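Arkness Evening School, Tableware and Table Setting
Handout 4: Looking at plain dishes on a plain table
Notes by Hjørdis Sæther, revised Jul 26, 2026

Most catalogs will tell you that white on white is "timeless." I have read that word in trade leaflets for years and I still don't know what it is supposed to mean for someone who has to eat off the stuff. Please keep it out of your written work.

1. White on white

The claim is that a pale table makes any dish look cleaner. What it mostly does is remove contrast. The rim has to do all the work, and a low rim has little to work with. 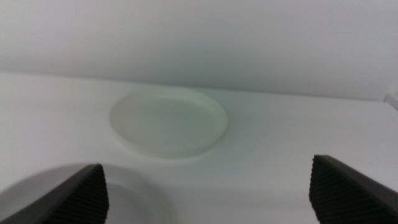 Fig. 1. Shallow round white dish, empty, on a white tabletop.

Note how much you depend on the shadow under the front edge. Saucer or lid? I would not bet on either from this angle. Houda Belhaj argued in class that diners don't care. She may be right, but whoever clears the table does.

2. A little color

Pale green is the usual compromise. The Gerno reader (p. 63) says it "calms" the table, with no source given. I would claim less: a tinted plate is easier to find on a white surface. 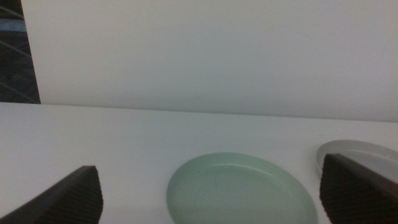
Fig. 2. Pale mint-green plate with a raised rim.

Compare the top of the rim with its inner wall. The top looks lighter, the wall has a faint band of shadow. Don't write down two greens when one green and a lamp would explain it.

3. Clear and tinted

Here the reader gets carried away and recommends clear pieces for "lightness." Test that before you repeat it. 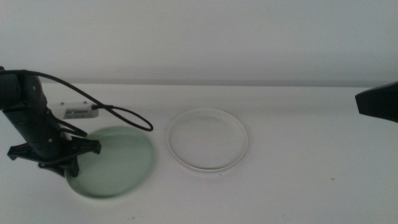
Fig. 3. Pale green translucent disc and a clear, colorless one of similar diameter.

The green one has a darker line along its lower edge. Would you notice the clear one as quickly in a busy dining room? I doubt it, though Abdelkrim Metwally disagrees and will get 30 minutes next session to persuade us.

For next time: set one white, one tinted and one clear piece on a pale table at home. Look from a seated position, then standing. Write up what you saw, one page. Bring the reader, and a pencil for its margins.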